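Oiling a bare wood tabletop

Sand with the grain, then vacuum and wipe with a barely damp cloth. Let the surface dry for 12 hours. Apply a thin coat of oil, wait 5 minutes and wipe off all excess — pooled oil stays sticky. Two coats suit most light-toned tops. Knots absorb less, so wipe them first. 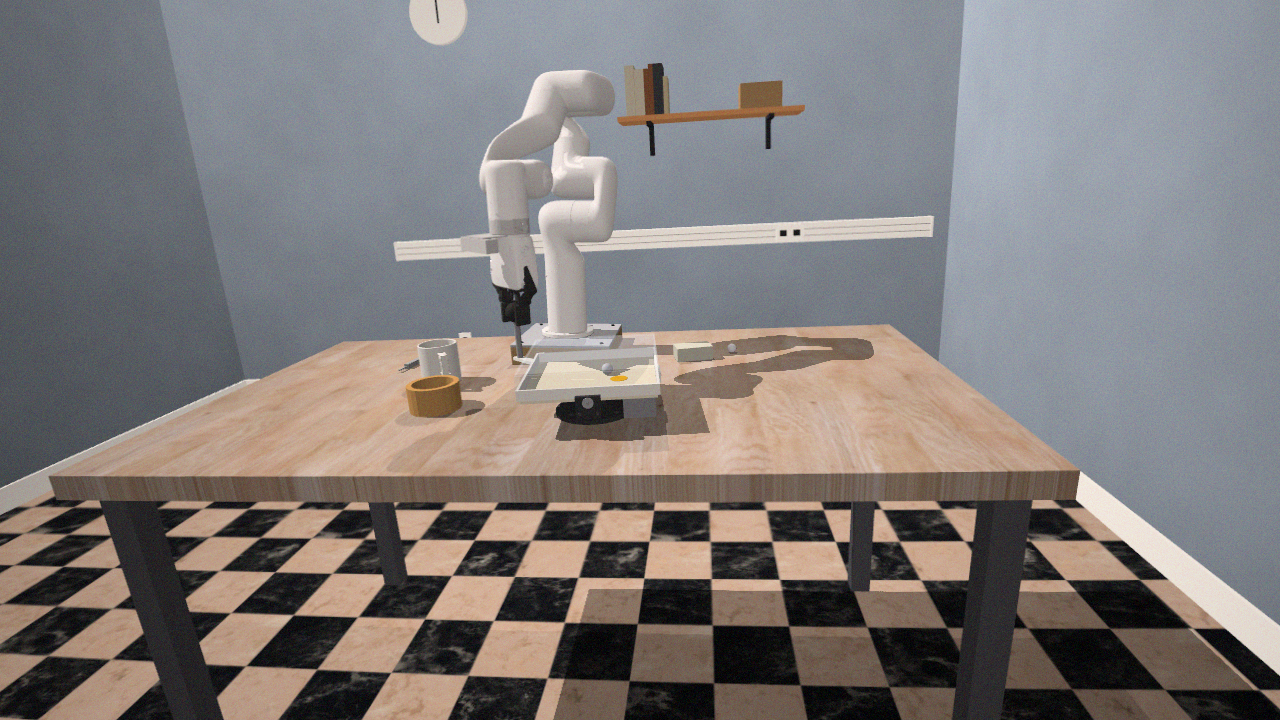
A reader in Mistmont objects that two coats are too few near a sink and applies a third after a month. That is reasonable where water stands daily.

Lay used rags flat outdoors to dry. Oily rags left in a heap can catch fire.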